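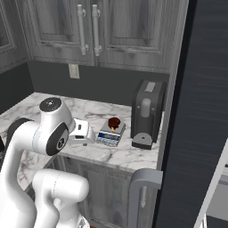
Do you need all that stuff? Notes for the paper crafters' evening
Forough Daneshvar

Start without slides. Hold up the plain card first, then the busy one. Ask which they'd keep on a shelf. Wait for hands. Don't help them.

My own position, said early so they can argue: I have made cards for a long time and I think most of what we buy for it sits in a drawer. I'm as guilty as anyone in the room. I emptied my craft cupboard in September and wrote everything down. Seven half-used jars of texture paste. 40 ink pads, a good many of them nearly the same blue. 309 stamps, and I could not find the print of more than a handful in any card I'd kept a photo of.

(Pause. Somebody will say "is that all?")

Next, the claims on the packets. Read the Tritell label aloud, slowly: "professional results every time." Whose results? What profession? I used the Tritell embossing powder next to the cheap stuff from the market, same stamp, same heat tool, same white card. Pass both around with the names on the back. I couldn't tell them apart the next morning and I had made them.

To be fair to Tritell, their lid is better. The cheap one leaks in a bag.

Glue. This is where I get cross, so keep it short. The Tisotano pen says it dries clear, and on white card it does. On black it leaves a shiny snail trail. Show the black gatefold. If they have a way around that, I want to hear it in the questions. Reda Abdel Rahman told me to put it down with a toothpick and I've had better luck, but then what did I pay for a pen tip for?

Double-sided tape for anything with a fold. I know it's boring. 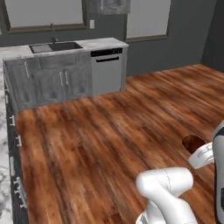

Die cutting machines. Ask who owns one, then ask who has used it since the holidays. I'm not against them. The Bouzid cuts thick card very cleanly and my scissors never will. What I doubt is the sum people do in the shop, where each card comes out at pennies. That sum only works if you make hundreds, and if you never buy another die. Has anyone here stopped at one set of dies?

If time is tight, skip the next bit.

Online videos. The person making the card has cut and scored it beforehand, and tested the colors. The video says ten-minute card. Mine took over 40 and I had to start again when the ink smeared. I don't think they're lying, but I'd like to see one where the first try goes in the bin.

Back to it. What I would buy again, in order:
A bone folder.
A sharp craft knife and a pile of spare blades.
A good black ink pad.
Heavy white card, the Brameck if they have it. It takes water without curling much. It does curl a bit, whatever the pack says.

Show the hidden-pocket card last. One sheet, two folds, a strip of tape on each side, ribbon tab to pull. Pass around the flat template so they can trace it. Warn them to leave the pocket a finger wider than the gift voucher. Mine jammed, and my niece tore it open with her teeth.

Questions. If the glitter people speak up, let them have their say. I will still not be using it on my carpet.

Collect the templates before they leave, and get the black gatefold back from the front row.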